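Clistine: baking recipe collection, data card

Clistine is a set of 169 home baking recipes stored as structured text. It covers sweet breads, sheet cakes, bar cookies and custards. Release 2 is dated Sep 18, 2023 and replaces the August files.

Layout

recipes/ has one file per recipe
units.csv lists the volume and weight conversions
notes/ has free text carried over from the source cards
media/ is the picture folder

Fields

Each record has a title, yield, pan size, oven temperature, ingredient list and steps. Temperatures are in Fahrenheit. Where a card said only "moderate oven," the temp field is set to 350 and temp_source is set to "inferred." Butter is unsalted unless the card says otherwise.

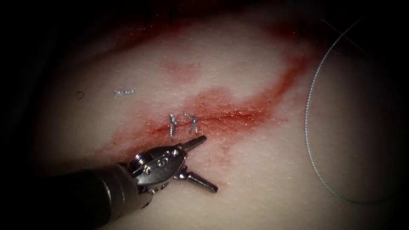
Fig. 1. Practice pad with incision and two interrupted sutures.

Ingredient names follow the Sala word list. Brown sugar is one entry — light and dark are kept in the variant field. A recipe may have up to 3 variants, which share an id and differ by suffix. Frostings and glazes that appear on the same card as a cake are stored inside the cake record under "topping."

Known problems

Yeast amounts given in cakes have not been converted to dry yeast. Several custard records lack a pan size. Egg size is never stated in the source cards and is left blank.

Loading

Files are UTF-8 with Unix line endings. The Vutia reader accepts them as is; older versions need the topping block moved to a separate file. Send corrections as a patch against recipes/, one recipe per patch.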